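Surnus table

The Surnus table is a type of plain wooden table made in the Pascu valley, mainly in the village of Surnus and the small town of Parno. It has a wide rectangular top, four straight legs and no drawer. The name is used for the old farmhouse tables and also for newer tables made after the same pattern.

History

The oldest written mention is in a parish list of 1713, where "a long table of the Surnus sort" is named among the goods of a mill at Idau. The list does not say who made it. Most farms in the valley had one table only, and it served for eating, cutting cloth, making bread and laying out the dead. For this reason the tops were thick, and they were planed again when they became too rough.

In the nineteenth century the makers moved slowly from Surnus to Parno, where the road was better. The sawmill at Parno closed later, and for a long time the tables were only repaired -- new ones were hardly made.
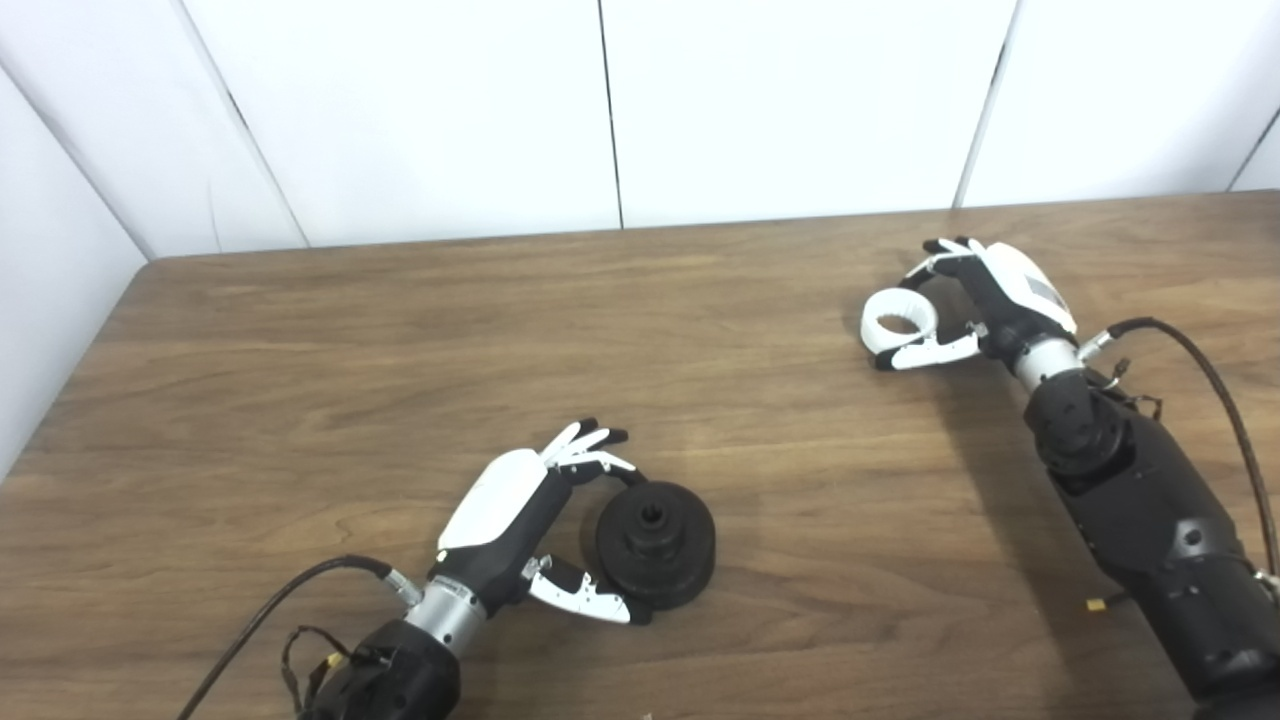 The top is the part by which a Surnus table is usually judged. In the traditional method the boards are laid with the heart side down and joined with loose tongues, and a batten is fixed under each end in a sliding groove, so that the wood can move with the seasons. The colour depends on the oil and on the age. Old tops in kitchens with an open fire are often almost black, while a medium brown with the grain well visible, like that of the tabletop in the picture, is the tone that most buyers ask for today. A very pale top was considered unfinished, and in Parno it was called "a table in its shirt".

Wood and finish

Ash and beech were the common woods. Walnut was kept for wedding tables, which had a slightly narrower top and turned legs. The boards were dried under a roof for two winters and then for one more month in the workshop. Linseed oil was rubbed in with a woollen cloth, usually in June, when the days are long and the oil hardens well.

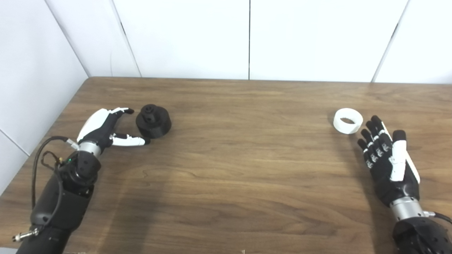

Varnish came into use with the shops in Parno, but it was never much liked in the villages. A varnished top cannot be repaired in one place only; the whole surface must be scraped. An oiled top can be sanded where the mark is and oiled again on the same day. Hot pots leave white rings on both kinds.

Sizes

The old measure was the Pascu ell, and a farmhouse table was three ells long. Workshops now give the height as nearly 30 inches. The overhang at the ends is larger than at the sides, so that a person can sit there without touching the legs with the knees.

Collections

The valley museum at Idau keeps 37 tables, of which the oldest is shown on the ground floor. The inventory book gives number 2124 to a wedding table with the first owner's mark cut under the top. Some of the tables have lost their original legs, and the museum does not exhibit these.

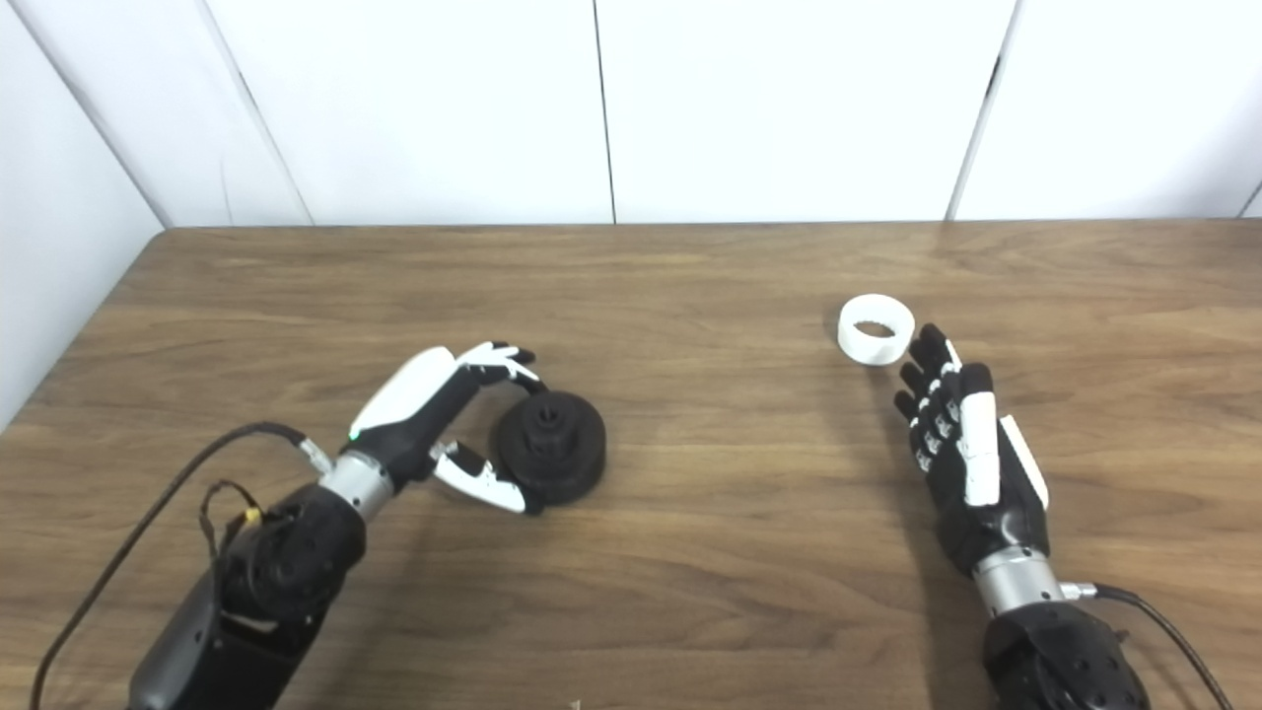

A wooden tabletop with horizontal grain, in a warm medium brown.

See also: Trestle table; Linseed oil; Idau; Parno

Last edited Aug 4, 2023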